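Verkorell – Demonstration Operators (table-top tasks), Pludville site

Fixed-term and part-time posts, with a short list for paid day sessions. Posted August 12, 2022.

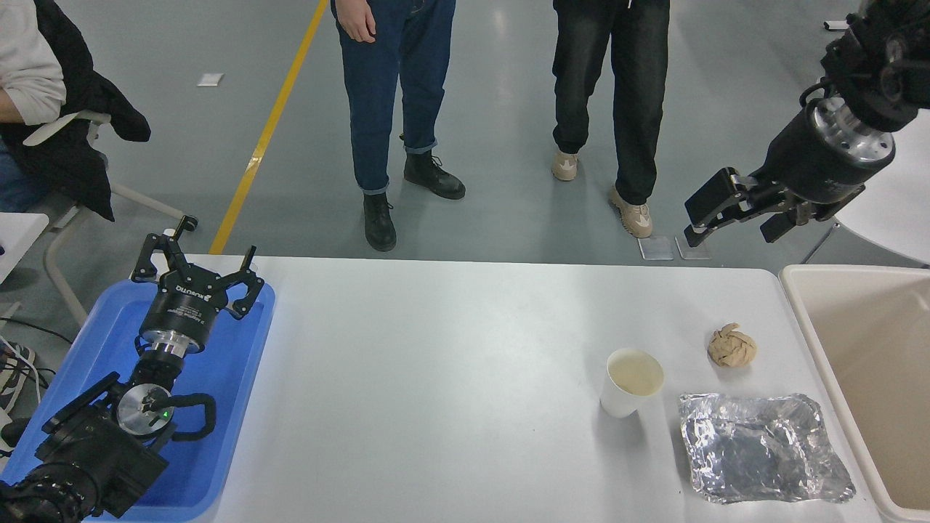
One of last season's operators wrote to us that the advert should say more about the boredom and less about the technology, as the technology takes a morning to learn and the boredom has to be dealt with every afternoon. We have tried to follow that advice in what comes below.

What the job is

Verkorell collects demonstrations of two-armed handling tasks. An operator guides a pair of robot arms through a small job at a table, such as clearing cups, crumpled paper and used foil into a bin, and the movement of both arms is recorded together with the camera views. Each recording is one example. The examples go to the learning team, who train a controller on them and come back to us with requests for more of whatever it does badly.

You will not be writing software. You will be doing the same kinds of task many times, with the objects in different places, and doing them cleanly enough that a machine can learn from them.

The current collection is called Plekance. It covers clearing and sorting on table tops, mostly with throwaway items. The set stands at 3,681 accepted examples. Of those, 2,152 use both arms and the rest use one arm while the other stays parked. The learning team has asked for the two-armed share to go up, and this is the main reason we are hiring.

What you would do in a shift

Start-up checks at your station: arms, grippers, cameras, emergency stop. You sign the sheet before the first recording.

Set out the objects following the layout card. The card gives you the items and the zones but leaves the exact angle to you. Please use that freedom. We get too many examples in which every cup stands in the same spot.

Guide the arms through the task. A good example is steady and has no long waits in it. If you fumble a pick and recover, keep going and mark the recording as a recovery. Those are wanted. If you fumble and knock something to the floor, stop and mark it as failed. Failed recordings are kept in a separate folder and do not count against you.

Label the recording on the screen before you reset the table. Labels written from memory at the end of a block have caused us more trouble than any fault in the hardware.

Reset the table and go again.

Recording is done in blocks with a break after each. No operator records for more than 6 hours in a day, and the rest of a full shift goes on checks, labelling, reviewing other people's examples and tidying. Operators work in pairs, 2 to a station. One guides the arms while the other watches, keeps the notes and has a hand free for the stop button. You swap at each break.

About the objects

People often ask why we bother with rubbish. Soft and crumpled things are hard for a gripper. A sheet of foil changes shape each time it is squeezed, so no two picks are the same, and it shines, which upsets the cameras. A ball of paper rolls. A paper cup will stand a light grip and fold under a firm one. You will get a feel for each of them quite quickly, and that feel is what we are paying you to pass on.

Items are replaced when the layout card says so and not before. Please do not flatten the foil out to be helpful.

What we need from you

You must be 18 or over and have the right to work in the UK. No degree or past work with robots is asked for. People have come to us from kitchens, sewing rooms, warehouses, dental labs and college courses, and there has been no clear pattern in who does well.

We do look for:

Steady hands and reasonable depth judgement. There is a practical trial, so you need not prove this on paper.

Patience with repeated work. If you know that you get careless after the twentieth go at something, this is probably the wrong post.

Plain, accurate note-taking. "Left gripper slipped on rim, second try fine" is a good note. "Bit off" is not.

Willingness to say that a recording was poor, including when it was yours.

You should be comfortable standing for part of the day. Stations can also be worked from a chair, and the guiding handles can be raised and lowered. If you need another arrangement, tell us on the form and we will talk it through before the trial. Left-handed applicants are very welcome, as the right-handed habit shows up in the data.

Useful but not needed: experience of filling in inspection sheets or batch records, any work with small parts, basic use of a spreadsheet.

Clothing and safety

Closed, flat shoes with a firm sole. No sandals. Long hair tied back and nothing hanging loose from the neck or wrists while the arms have power. Lanyards come off at the door and go on the hooks.

Yellow floor lines mark the walkways. Bags and drinks stay away from the stations. The arms move slowly when they are being guided, but they are strong enough to trap a finger, and hands stay off the table until the person guiding has called "parked" and the second operator has repeated it. This rule is applied to everyone, including senior staff and visitors. Breaking it twice means the end of the contract.

Recording and your data

The cameras point at the table. Even so, hands, clothing and the legs of people standing nearby do come into view, and sound is not recorded. Before your first session you will be asked to sign a consent form covering this. Faces that come into view by accident are blurred before an example leaves the site. Your name is not stored with the recordings. Each operator has a number, and the list that ties numbers to names is kept by the site office.

You may ask for your examples to be withdrawn up to the point when a set is frozen for training. After that we cannot remove them, and the form says so plainly. Please read it before you sign. We will pay you for the time it takes.

Hours, pay and place

Fixed-term posts run to the end of March, full time, with day shifts only. Part-time posts follow the same dates and are for mornings or afternoons. Day sessions are offered by text message when a station is free, and you are under no duty to accept.

Pay is hourly and the same for all three routes. The rate is given on the application form and goes up once after your training period. We do not pay by the number of recordings and we will not start doing so. It was tried before the present collection and the quality went down within a fortnight.

Fixed-term and part-time staff get paid holiday and a pension. Day-session workers receive holiday pay with their wages. Breaks between blocks are paid for everybody. The midday meal break is not.

The work is at our Pludville building, on the ground floor, with step-free access from the car park. There is a bus stop by the main gate and a covered rack for bicycles. The floor is shared with other teams, so expect people walking past and a certain amount of noise. Ear defenders are available, although the second operator has to be able to hear the calls.

Payroll and contracts are handled for us by Lopes, and their name will be on your payslip. Questions about the work itself should still come to Verkorell.

Training

The first week is training and is paid at the starting rate. It covers the safety rules, guiding one arm, guiding both, the layout cards and the labelling screen. Most people find the second arm awkward for a day or so and then stop noticing it. Nothing you record in that week goes into the collection.

After this you will be paired with an experienced operator until your examples pass review at the same rate as theirs. Reviews are done by other operators, on a rota, and you will be reviewing too before long. Comments are written on the record and are about the recording only.

How to apply

Fill in the form on the Verkorell jobs page and choose fixed-term, part-time or day sessions. You can tick more than one. In place of a covering letter, we ask for a short written task: choose something you do with both hands at home, such as folding a fitted sheet or opening a stiff jar, and describe what each hand is doing from start to finish. Half a page is plenty. Please write it yourself and do not worry about the spelling.

If your answer is clear we will invite you to a practical trial at Pludville. The trial lasts one morning, is paid, and includes a go on both arms with an operator beside you. You will set out a table, make a few recordings and label them. We are not looking for speed. Somebody who stops to ask what a label means will do better than somebody who guesses.

We answer every application, including those we turn down, and anyone who has attended a trial can ask for written comments. Applicants who were not taken on for an earlier collection may apply again, and the earlier result is not shown to the people running the trial.

The advert stays open until the posts are filled. Day-session places are open all the time and do not close with it.

If you would like to see a station at work before you apply, use the contact form and put "visit" in the subject line. Visits are short and take place during a recording block, and the footwear rule applies to visitors as well.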